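### 3.2 Containers and work surface

The storage task uses open cardboard containers of the kind sold flat for drawers and small shelves. A plain board base was preferred to a printed one, as printed bases made the edge of the contents harder to judge in the Fososdale trials. The container is set directly on a white tabletop with no mat beneath it (Figure 6).
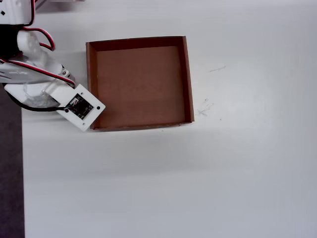 **Figure 6.** Open cardboard tray, empty, on the white tabletop.

The tray has a flat brown bottom and four low walls, and is close to square in plan. Low walls matter for two reasons: the contents can be checked without tipping the container, and an item resting against a wall can still be taken out from above. Board was bought from Takby in a single lot of 801 blanks and folded by hand in August. Blanks with a crushed corner were set aside - these had been a source of uneven walls in the earlier Ultari set.

Of the 4000 placements planned, 2000 use one item per container. The remainder use mixed contents and are treated separately in Section 5.
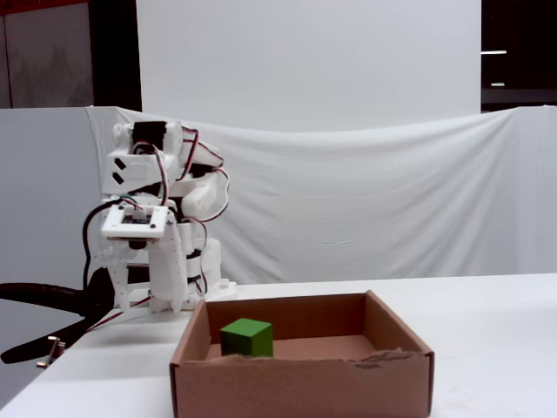 #### Single-item condition

One green cube is held in an open brown cardboard box. A cube was chosen in place of the rounded items used by the Rodrigues protocol, which tended to roll when the container was moved. The draped white cloth and flat white backdrop behind the table are part of the standard layout and were kept for all conditions. Position within the box was left free; only items lying fully inside the walls were scored as stored.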